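Chapter 4
Small Things That Tangle

I keep a table lamp on nearly every work surface I own, and I'll tell you why before we get anywhere near the reading list for this chapter. You can't sort what you can't see. Dark rubber bands on a dim shelf all look like one lump, and you will pull at that lump and get cross with it, and then you'll shove the whole thing back in the drawer. I did exactly that for years!

So far in this book we've dealt with things that behave themselves. Books have spines. Plates stack. Even the coat closet in Chapter 3, awful as it was, was full of objects that stayed the shape they were when you let go of them. Now we come to the other kind - bands, cords, ribbon, string, necklaces, the charging cable for a phone you gave away. I call them tanglers. My students at the Flindness evening course call them worse.

When I first taught this unit, one October, I brought in a bag of 645 rubber bands and tipped the lot onto the floor. That was a mistake. It took us both class meetings that week to pick them up and we learned very little, except that people who are crawling around under chairs don't take notes. These days I start with a handful of elastic bands, a lamp and a tub. 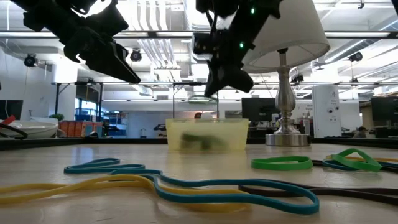
Let's talk about spreading out. Most people start on a tangle by pulling one end, and I understand the urge (it feels like progress). But pulling tightens whatever is crossed over whatever else. What you want to do first is loosen. Lift the heap, let it drop, nudge it open with your fingers until there's daylight between the strands. Then look for the color you can follow most easily and follow it with a fingertip the whole way around before you lift anything. Teal is easy. Yellow is easy on most tables and a bit of a pain on pale wood. Dark brown and black I leave for last, when there's less in the way.

A band is a closed loop, remember, so it has no end to find. That throws people who are used to string. With string you hunt for the tail and back it out through the knots. With a band you're looking for the place where it goes under something, and you lift the something off.

Now, containers. I have strong feelings about containers, and you'll be hearing them until Chapter 9. For tanglers I like a small plastic tub or tray with nothing else in it. Pale is good, because the dark bands show up against it. Cloudy plastic is fine too, as you only need a hint of what's inside when you're standing at the shelf. What I don't like is a deep jar with a narrow neck. You end up fishing in it with two fingers, and the bands come out in a clump, and there goes your afternoon.

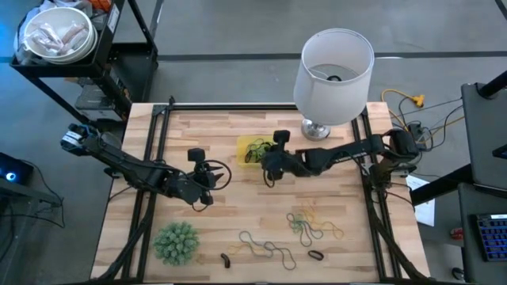

Do you need to sort by color? That depends on how you use them. In my own kitchen I don't bother, I sort by length and that's it. The mail room at Oston, where I helped set up the supply shelves, went through 2,000 bands in a season and sorted by thickness, which made good sense for parcels. A craft room is a different animal, and there I'd sort by color first and size second.

Before you go on to section 4.1, try this at home. Set a timer for 60 seconds, tip out whatever tub or drawer corner holds your own bands, and only loosen. No pulling, no sorting yet. Write down which colors you could follow all the way around and which ones you lost. Keep the page handy, as we'll use it again when we get to cords in section 4.3.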